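Scuff marks and smudges on wood-look herringbone tile, mop isn't doing it

Posted in Floors and Cleaning
Viewed 1,752 times

Vaida Juška
Our kitchen floor is tile made to look like wood, tan, laid in a herringbone pattern. It is 6 years old. The tiles have a slight texture that follows the printed grain. I mop every Sunday with hot water and a squirt of floor soap, and the room smells clean afterward but the marks stay put.

There are two kinds. One is general dark smudging, some of it shaped like shoe prints. The other is thin dark lines, like somebody scribbled on the floor with a pencil. The worst spots are near the white table and where people stand to use the appliance with the pull-out metal drawer. The grout is pale and I don't want to turn it darker than it is now.

I've tried a melamine sponge on one tile. It took off part of the lines and then the sponge fell apart. What should I use on the rest? 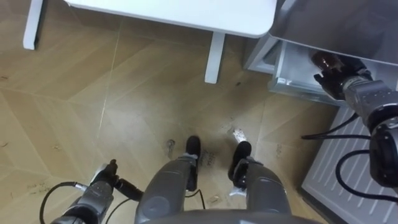

2 min read

Willy Nijs
You probably have two separate problems, so treat them separately.

The smudges sound like soap film with dirt stuck in it. Floor soap leaves a layer if it isn't rinsed, and on textured tile it sits in the low parts of the grain. Stop using the soap for a while. Sweep or vacuum first and get up all the little scraps and crumbs, or you will just push them around. Then mix a pH-neutral tile cleaner at the strength on the label, put it down fairly wet, and leave it for a few minutes without letting it dry. Scrub with a nylon deck brush, going along the grain of each tile. With herringbone that means changing direction a lot. Pick up the dirty water with a wet vac or old towels, then rinse twice with plain water.

The dark lines could be rubber from shoe soles or metal rubbed off from chair or table feet. Try a clean white pencil eraser on one. Rubber usually comes up that way. If it doesn't, use a mild cream cleanser on a damp cloth, small circles, and rinse. Test it on a tile under the table first. Check the bottoms of the table legs too, and put felt pads on if the old caps are worn through.

Don't use vinegar on the grout if it's the cement kind. Don't use steel wool anywhere.

goossens_tile
Agree with the above except I wouldn't bother with the eraser on a whole floor, your knees will hate you. Go straight to the cream cleanser after the test tile. Seal the grout when it's fully dry, overnight at least. Ours was done in July and still wipes clean.

kandia58
Get a doormat. Half of that is shoes.

Vaida Juška
Thanks. Did a patch by the table with the neutral cleaner and the brush and the water came up gray. The eraser worked on most of the lines but one dark spot near the table leg didn't move at all. Will try the cream cleanser on it next and do the grout after.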